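Unit 3: Plating cold starters

Read before Sunday's practical. Bring the Miranda workbook and a pencil.

Work on a plain cloth in one flat colour. Green does well under pale crockery and makes a crooked plate easy to spot. Use a shallow plate with a raised rim. The rim is the limit of the food, and sauce stays inside it.

Rehearse with model food before you touch the real thing. Shrimp are put down one at a time, curl facing the same way, starting on the left of the plate. Keep the rest on the cloth to the right until needed.
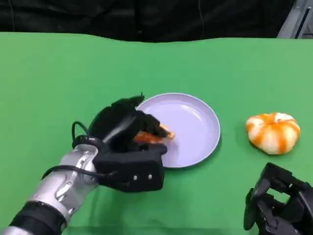 Everaldo Fontes would start from the middle and work outwards, and finds that the left-hand start leaves a gap when the portion is small. Either order is accepted in the assessment, provided you keep to it.

Choosing the plate

Pale lavender or grey-blue sets off orange and white better than bright white does. Look for an even surface and check the well for marks before plating. Set the plate down centrally, with clear cloth on all sides, and leave it there. Turning it later shifts the food.

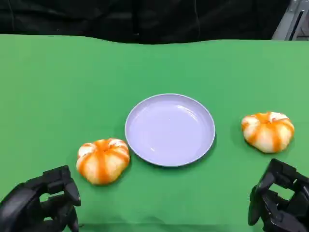 Fig. 2. Shallow plate on green, still empty.

For next time: Fonden reader, section 3, and 500 words on portion and rim.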